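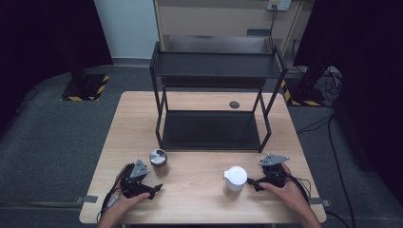 Por Idun Hedlund
Diário da casa, 11/8/19

Leitura do contador às 7h10, antes de ligar a chaleira. Ontem à noite o consumo de base continuava alto demais para uma casa com tudo apagado: 195 W, medidos com a pinça no condutor de fase à entrada do quadro. Repeti a medição de manhã e deu o mesmo valor. Em julho, quando comecei estes registos, atribuí o excesso ao frigorífico, mas o compressor estava parado nas duas leituras.

Decidi fazer o levantamento circuito a circuito. Desliguei os disjuntores por ordem, da direita para a esquerda, e anotei a queda de potência em cada passo. A iluminação do piso de cima não alterou nada. As tomadas da sala tiraram 27 W, o que bate certo com o router, o amplificador em espera e o carregador do aspirador. As tomadas da cozinha tiraram 11. O circuito da cave tirou o grosso do resto, e na cave só devia estar ligado o desumidificador, que eu tinha desligado no botão na semana passada.

Desligado no botão não é desligado na ficha. Mesmo assim, um desumidificador parado não gasta aquilo. Segui o cabo à mão ao longo da parede norte e encontrei uma derivação que não consta do esquema do quadro: sai da caixa atrás da caldeira, sobe pelo tubo antigo e alimenta a bomba de recirculação da água quente. A bomba é uma Grusemano, modelo de rotor húmido, três velocidades, e estava na terceira. Trabalha de dia e de noite porque o temporizador foi retirado em alguma obra anterior e os fios ficaram unidos com uma ligação direta. A ligação está bem feita, com bornes e dentro de caixa fechada. Falta apenas o temporizador.

Passei a bomba para a primeira velocidade e voltei ao quadro. Menos 43 W. Deixei estabilizar um quarto de hora e confirmei. O tempo de espera pela água quente na casa de banho de cima aumentou um pouco, coisa de segundos, e não me incomoda.

Telefonei à Alina Dobre por volta do meio-dia. Ela fez a instalação do quadro novo e queria perceber se a derivação já lá estava. Disse que sim, que a tinha assinalado no relatório como circuito sem identificação, página do fim. Fui ver e está lá, com a letra dela. O erro é meu, que passei o esquema a limpo sem ler as notas. Aconselhou-me a não montar um temporizador mecânico e a pôr um termóstato de contacto no tubo de retorno, com histerese de cinco graus, de modo que a bomba só arranque quando o retorno arrefece. Concordo em princípio. Tenho dúvidas sobre o sítio onde fixar a sonda, pois o tubo de retorno está isolado em todo o comprimento acessível e não quero cortar a manga junto à válvula antirretorno.

Ela perguntou também pelo diferencial. Testei-o com o botão em julho e disparou. Não medi o tempo de disparo nem a corrente, e ela acha que devia ser medido com aparelho pelo menos uma vez. Traz o dela quando vier.

Tarde: orçamento da Mavum para os painéis, recebido por correio eletrónico. Propõem uma instalação mais pequena do que eu tinha pedido, com a justificação de que a água do lado nascente tem sombra do plátano até meio da manhã. É verdade quanto ao plátano. Já não me parece certo que a simulação use o consumo anual da fatura dividido por doze, quando enviei os registos horários num ficheiro à parte. Uma casa com bomba de calor no inverno e quase nada no verão não se dimensiona com uma média. Respondi a pedir:
- a simulação refeita com os dados horários;
- a curva de rendimento do inversor a carga parcial;
- o comprimento e a secção do cabo de corrente contínua entre o telhado e a cave;
- o preço sem bateria, em linha separada.

A bateria fica para depois. Com o consumo noturno de base reduzido, a conta muda, e prefiro fazê-la com três ou quatro meses de registo corrigido. O fornecedor que eles indicam, a Plilden, dá garantia por número de ciclos e por anos, vale o que terminar primeiro, e a letra pequena conta como ciclo qualquer descarga acima de metade. Quero isso esclarecido por escrito.

Reli ao fim do dia o capítulo do manual Iyengar sobre cargas permanentes. O método dele é o que fiz de manhã, com uma diferença: recomenda voltar a ligar cada disjuntor antes de passar ao seguinte, para não acumular o erro da pinça. Eu fui desligando em sequência. Com potências desta ordem e uma pinça de classe modesta, o erro acumulado pode andar por uns 2 W em cada passo, o que torna duvidosos os valores pequenos - o da cozinha, por exemplo. Tenho de repetir.

Fica por explicar uma parte do consumo. Somando as quedas registadas e descontando a bomba, ainda sobra potência que não atribuo a nada. Candidatos: o transformador da campainha, a central do portão, a caldeira em espera. O transformador da campainha está morno ao toque, sempre esteve. A central do portão tem fusível próprio e posso retirá-lo sem mexer no quadro.

Para amanhã: comprar etiquetas e identificar a derivação no quadro, corrigir o esquema, repetir a série pelo método do manual com a bomba já na primeira velocidade. Pilhas novas para a pinça, que o indicador já aparece no visor.

Leitura do contador às 22h40, anotada no caderno. Bomba na primeira velocidade, desumidificador fora da ficha.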